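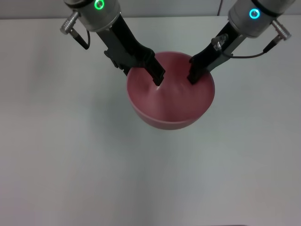
De quanto em quanto tempo se refaz o zero dos pulsos numa célula de dois braços?
Sempre que se mexe num conector ou num dedo, e de resto quando a repetição começa a fugir.

Era o que estava escrito na folha colada na porta. Letra da Areeba, 6/28/24. Malte leu de pé, casaco ainda vestido. Sexta. Quase todos já em casa.

O braço esquerdo fugia. Pouco. Dois milímetros, sempre para o mesmo lado, a partir do ciclo 396. Ele tinha apertado a porca do cabo, trocado a ponta do dedo, apertado outra vez. Nada.

— Chamaste a Timmermans? — perguntou Zubaida do corredor.

— Só abrem segunda.

— E a Pramier?

— Esses nem atendem.

Ela entrou, largou a mochila, puxou o banco. Café frio. A chave de 4 no bolso da bata, como sempre. Levava aquilo até para o autocarro.

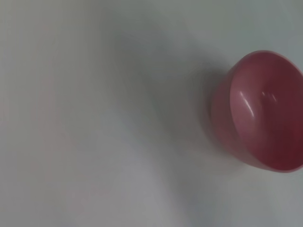 — Põe devagar — disse ela. — Mais devagar. Agora pára.

Malte parou. O registo do pulso corria no portátil, linhas e linhas, e ela com o dedo no ecrã a seguir uma só coluna. Trinta e dois graus no sensor. Trinta e dois de novo. Depois um salto.

— Aí. Viste?

Não tinha visto. Repetiram. O salto voltou, mesmo sitio, mal o punho rodava para fora.

— Não é o dedo. É o cabo que puxa na volta. Andaste a tarde toda a apertar a peça errada.

Ele quis responder e não respondeu. Em março tinha sido igual, na máquina da Rusen, e também fora ela a dar com aquilo.

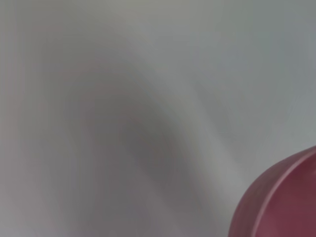 Desligaram. Soltaram a abraçadeira, deram folga ao cabo, um palmo quase, fecharam com a chave de 4. Zero outra vez, esquerdo primeiro, direito depois. Malte apontou tudo na folha por baixo da letra da Areeba, torto, a caneta a falhar.

— Corre até aos 396 — disse Zubaida.

— Isso são horas.

— Pois são.

Foi buscar outro cafe. Ele carregou no botão e sentou-se no banco dela, enfim sem o casaco.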